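Grellden — call for participants, household drinkware study

Grellden is recruiting adults to take part in a home-use study of reusable drinkware for outdoor dining. The work covers stability on cloth-covered tables, ease of grip and ease of cleaning. Results will be used to revise the user instructions issued with the Bondix range.

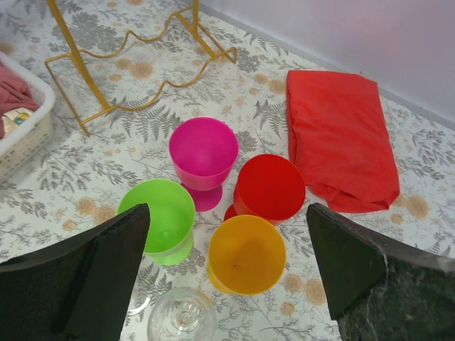
Participants will receive a test set and a printed record book. The set is to be used for ordinary meals over the study period and washed by the participant's normal method. One entry is required after each use, stating the drink served, the washing method and any fault found. Entries made from memory at a later date cannot be accepted.

Applicants must:
be aged 18 or over
have a table that can be used for meals outdoors
share their home with at least one other adult
be able to attend 2 sessions at our Boros site, one before and one after the home-use period

We have 200 places. Applications from previous participants in the Gellus trial will be considered, but priority goes to new households. Employees of Grellden and members of their households may not apply.

Storage forms a separate part of the record book. Participants should note where items are kept between uses and whether they are stored upright, stacked or hung.
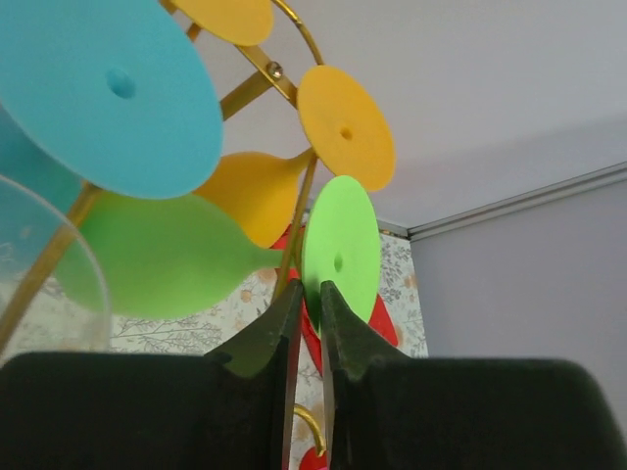
Do I have to return the test set?
All items must be brought to the second session, including any that are damaged.

Payment is made by bank transfer once the record book has been checked. Travel to Boros is refunded at the standard rate on production of receipts — parking charges are not covered.

Apply in writing, quoting reference 552, by 11 December 2020. Shortlisted households will be sent a consent form and a choice of session times.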